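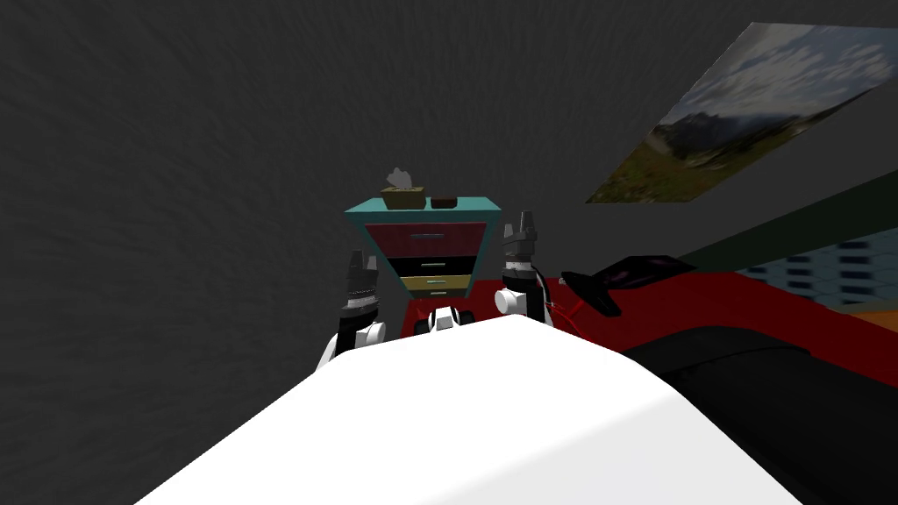 The practice room at Sarkideck, with the teal dresser. From "The Second Drawer," a short story.

Edith Guzmán had folded other people's clothes for most of her working life, first at the hotel and then in the back of the dry cleaner's on Jornstead Road, and she had opinions about dressers. A dresser, she told her granddaughter, ought to be one color. Whoever had painted this one red and black and mustard down the front had been let loose with the ends of the cans.

"It's not painted, Grandma," said Giuliana. "It's not anywhere. It's in the computer."

"Then they could have had it any color they liked," said Edith, "and that's worse."

They were at the kitchen table with the laptop between the sugar bowl and the mail, and Giuliana, who had been at Sarkideck since June and still couldn't explain her job to the family in a way that stuck, had decided to simply show them. The robot was called Vulell. It lived in a make-believe bedroom and it was learning to put things away, and when it was good enough at that it would get a real body and a real bedroom, and after that, according to Katherine Ticona, who ran the team and was given to large statements, it would do the chores of the world.

"Which chores?" said Edith.

"Well, drawers. Picking things up. It's done 3,000 tries at the second drawer."

Edith put down her cup. She thought of all the drawers she had shut with her hip, her arms full of towels, with a child asking her for something from the next room and the soup coming up to a boil. She had never once thought of it as a thing a person could be good at.

"Which is the second drawer?"

"The black one."

"And did it open?"

"Eleven times in a row, yesterday," said Giuliana, a little pink. "Þórarinn bought everybody pastries."

Edith pulled the laptop nearer and put on her other glasses. She liked the tissue box, because somebody had taken the trouble to leave a tissue standing up out of it, the way one does stand up, and she liked the mountains on the wall. She asked whether the robot dusted up there. Giuliana said no, dusting was a long way off, dusting was very hard, and Edith laughed so much that she had to take the glasses off again.

"Hard! I had you dusting at five."

"I know you did. I tell them that. I told Katherine you should come in and talk to us."

She clicked on something and the bedroom went away.
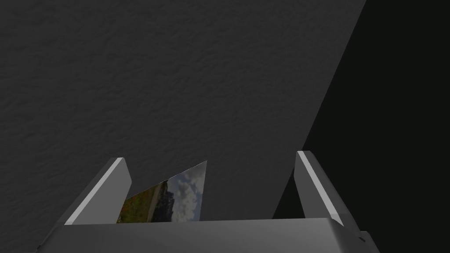
"Now what's it up to?" said Edith, leaning in.

"That's from its hand. That's what it sees when it looks down its own fingers."

Edith considered this for some time. It seemed to her a lonely way to look at a room, mostly gray and so close up, and she said so, and Giuliana said that she'd never thought of it like that but she supposed it was. Outside, Rosaura Taipe from next door was bringing in her wash, two pins in her mouth and a sheet over her shoulder, talking to her dog.

"Ask your Katherine if it can do that," said Edith, nodding at the window.

Giuliana watched the sheet come down and get folded in the wind, corner to corner, without Rosaura looking at it at all.

"Not yet," she said. "Not for ages, I don't think."

"Then I'll come in and talk to them," said Edith, and she got up to see to the soup.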